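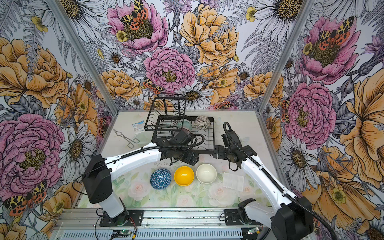 Tenants Question Saren's "Water-Saving" Claims

The Nultach Tenants' Association today asked Saren, the company that manages its 184 apartments, to show the numbers behind a new flat water charge.

Saren says the charge will cut use by 16 percent. It has not said how. A flat fee costs the same whether a household runs the kitchen faucet for a minute or all night, and the two-page notice sent to tenants in October cites no meter readings.

"We've asked for the data three times and got a brochure," said Noreen Phelan, who chairs the association. "If the savings are real, somebody must have measured them."

The association wants 14 months of building meter records and a delay of the charge until tenants have read them. Saren has been given 10 days to reply.

Contact: Graziella Lombardi, Nultach Tenants' Association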